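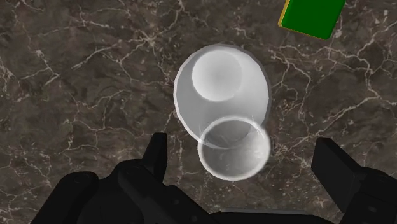
第6回 手首カメラ視点での把持と配置(シミュレーション課題B)

ロボット制御演習 配布資料
担当:Lợi Nông
実習室:Stundevholm棟 2階
前回の続きです。課題Aの報告書をまだ出していない班は、先にそちらを提出してください。

1. 今回やること

グリッパ側から見下ろした画像を入力にして、半透明のカップをつかみ、白いボウルの中へ移す動作を作ります。シミュレータは前回と同じPlundinarを使います。実機のTovarは第9回まで使いません。

前回は不透明な直方体が相手だったので、輪郭抽出だけで中心が求まりました。カップは壁が透けて、後ろにあるボウルの縁がカップの内側に写り込みます。カップとボウルが重なって見える配置では、色のしきい値だけで両者を分けるのは困難です。天板も茶色の地に白い筋が細かく走る大理石模様なので、白い画素を全部拾うと筋まで入ってきます。緑のブロックは今回の操作対象ではありません。動かした場合は減点します。

2. 座標系の確認

手首カメラの座標系を C、グリッパ先端の座標系を G、ロボットの基部を B とします。画像から求めるのは C での位置です。指令値は B で与えるので、次の順に変換します。

p_B = T_BG × T_GC × p_C

T_GC は固定値で、設定ファイル altari_hand.yaml に入っています。T_BG は関節角から毎回計算します。撮影時の T_BG を保存しておかず、移動後の値で計算してしまう間違いが毎年あります。画像と関節角は必ず組で記録すること。

単眼なので奥行きは直接得られません。今回はカップの口の直径を既知とし、画像上の円の直径から距離を求めます。焦点距離を f(画素)、実際の直径を D、画像上の直径を d(画素)とすると、

Z = f × D / d

f は 1,120 とします。カップが傾くと口は楕円に写るので、その場合は長径を d に使います。

3. 手順

(1)初期姿勢に移動し、指を全開にする。
(2)画像を1枚取得し、そのときの関節角を保存する。
(3)カップの口の円を検出する。円検出の関数は配布コードの detect_rim を使ってよい。
(4)検出した円が複数ある場合、ボウルの縁を除外する。除外の基準は各班で決め、報告書に書く。
(5)円の中心と Z から p_C を求め、p_B に変換する。
(6)カップの中心が2本の指の中間に来るように水平方向を合わせる。
(7)降下し、指を閉じる。把持力の上限は変更しない。
(8)上昇してボウルの中心の上へ移動し、下げてから指を開く。
(9)初期姿勢に戻り、結果を記録する。

(6)と(7)を一つの動作にまとめないでください。斜めに降りると指先がカップの縁に当たり、倒れます。

4. 検出についての補足

縁の明るさは一様ではありません。光の当たり方によって、同じ縁でも明るい側と暗い側ができます。エッジの強さのしきい値を高くしすぎると円の一部しか残らず、中心が明るい側へずれます。初期値は 50 にしてあります。変えた場合は値と理由を書いてください。

グリッパ自身も画像の下側に大きく写ります。指とハウジングは黒なので、あらかじめマスクしておくと誤検出が減ります。マスクは指の開き幅によって形が変わるため、全開時のものを閉じた状態で使わないこと。配布コードの make_mask は開き幅を引数に取ります。

ボウルの縁とカップの縁の区別には、半径の範囲で絞る方法が簡単です。ただしカメラが近づくと半径も大きくなるので、高さを決めずに範囲だけ固定すると失敗します。

5. 試行と記録

評価用の初期配置は乱数で作ります。種は 281 から順に使い、全部で 50 配置を実行してください。途中で失敗しても、やり直さずに次の配置へ進みます。記録する項目は次のとおりです。

配置の番号
検出した円の中心と直径
計算した p_B と、シミュレータが返す真の位置
把持の成否
配置の成否
失敗した場合はその段階(検出、接近、把持、搬送、解放)

成功の判定は、指を開いて2秒後にカップがボウルの中に残っていることです。縁に引っかかって止まったものは失敗に数えます。

6. 報告書

班で1通、A4で4枚以内。木曜日の17時までに提出箱へ入れてください。成功率だけを書いたものは受け取りません。失敗を段階別に集計し、もっとも多かった段階について原因を一つ取り上げ、画像を付けて説明すること。位置の誤差は水平方向と高さ方向を分けて示してください。

余力のある班は、円の直径を使わずに2か所から撮影して距離を求める方法も試してください。加点の対象にします。

7. 次回まで

教科書の第5章(手先効果器とカメラの相対姿勢)を読んでおくこと。次回は T_GC を自分で求める演習を行います。電卓は不要です。ノートPCの充電を済ませて来てください。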